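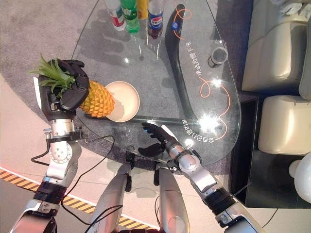

Can a robot tidy the living room yet? We asked someone who trains them

The head of household testing at Belteck has spent three years trying to get two-armed robots to do the jobs most of us do without thinking. She asked us not to use her name, as she is not the firm's official voice. We met at its test flat in Tuncombe on Mon 14 February and began with the obvious question. Can a machine clear a table?

"Some of it, slowly," she said. "If you want your table cleared before your guests sit down, do it yourself."

Much of her team's work is done with ordinary groceries. Fruit is a favourite, and pineapples most of all. "A tin is easy. It's the same all the way round. A pineapple has a rough body and a top that bends, and you have to decide which of those you're going to take hold of."

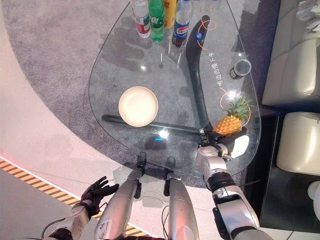
Taking it by the body gives a firmer hold, she said, but the hand then has to open wider and come down closer to whatever is standing nearby. Taking it by the leaves keeps the fingers clear, and the fruit tends to swing. The team has tried both many times. Its current list of household tasks runs to 62, and moving fruit to a plate or bowl is one of the few she would call close to finished.

I asked what "close" meant.

"It means I'd let it do it in front of my mother, but I'd stand next to it."

She was less hopeful about glass. People like glass tables, and robots see them badly. A depth sensor may look straight through the top and report the carpet. Glare from the ceiling lights makes things worse, and so do smears.

"You can wipe it before every run, and then you've got a robot that works on clean tables. We stopped doing that. Real tables have fingerprints." 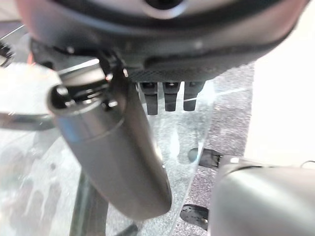

She puts more trust in close-up views of the surface than she used to. From above, an arm often hides the very thing it is reaching for. A second view lower down can help, although it brings in more reflections for the software to sort out.

The firm keeps a log of every failed attempt. The bowl task alone had 553 entries when we spoke. Most are dull: a hand that stopped short, a grip that closed too early, a bowl nudged out of place. She reads them all on Fridays and says it is the most useful part of her week.

Would two hands not make things easier?

"People assume so. Mostly the second hand needs somewhere to be. We've spent weeks on where to put a hand that isn't doing anything."

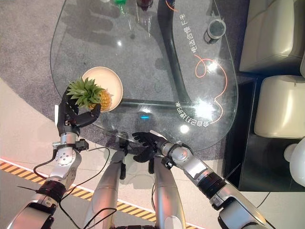

Putting something down takes her team longer to teach than picking it up. The robot has to judge when the weight is resting on the bowl and only then let go. A person does it by feel, and touch sensing in robot fingers is still poor by comparison.

Shop floors are a different matter, in her view. Shelves are where you expect them to be, the stock is known and the lighting can be changed. She thinks filling shelves with boxed goods will be routine well before anything useful happens in a kitchen. Loose fruit and veg will take longer.

As for a machine at home, she would not give a year. Her own flat has a dishwasher and a cordless vacuum, and she has no plans to add to them.

"Ask me again when it can do the bins," she said.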